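Housing and the Home, week 7 handout
Storage, surfaces and the small kitchen
Notes revised 28 Jul 2024

Recap from last week - the scullery goes, the kitchen gets the cooking AND the washing up. Floor area does not grow to match. Keep the Sotstead plans handy, we go back to them at the end.

1. The worktop problem
Early council kitchens had very little worktop. A table in the middle did most of the work. Once the table moves out (to a dining room, or nowhere) everything lands on the counter. Look at the Brirside survey: 76 households, 40 of them said the counter was "always full". Only 18 said the same about cupboards. So people had cupboard space and weren't using it. Why?

Possible answers from the seminar:
- things used daily stay out, whatever the architect drew
- top shelves too high, esp. for older tenants
- display. The counter is a place to show things as well as keep them

Don't skip the third one. It gets left out of most essays.

2. Fixed and loose
Bisgaard's distinction, you will need it for the exam. Fixed = what the landlord or builder puts in (units, sink, tiles). Loose = what the household adds - mats, jars, holders, stickers, hooks. Loose things are cheap and get changed often, so they hardly survive in museum collections. Fixed things are over-represented. Bear this in mind when you use the catalogue.

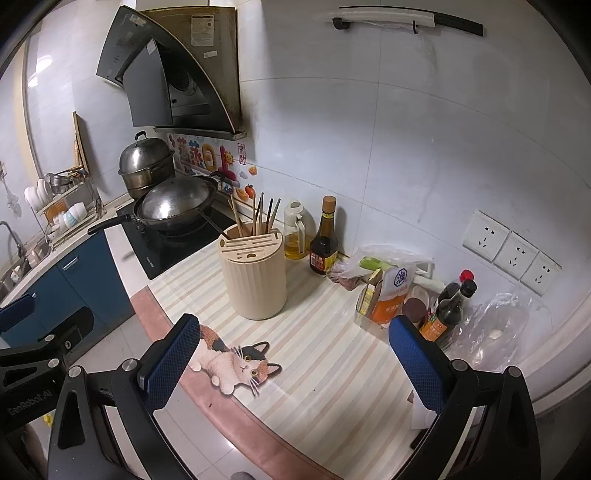 Fig. 2. Loose items on a kitchen counter: striped mat, utensil holder with chopsticks, cat sticker.

Bisgaard thinks loose items tell us more about taste, fixed ones more about policy. Fair enough but a bit tidy. Tenants painted doors, swapped handles, covered shelves in sticky plastic. Is that fixed or loose? Wondel says neither and calls it "dressing". Useful word, use it if you like but define it.

3. Sources
Inventories - good for early period, hopeless on cheap goods. Mail order catalogues - show what was sold, not what was bougth. Tenants' handbooks - lots of rules about nails in walls. Oral history - best for daily routine, dates are shaky.

For next time: read Wondel ch. 2, and bring the Sotstead plans. Essay titles go up in December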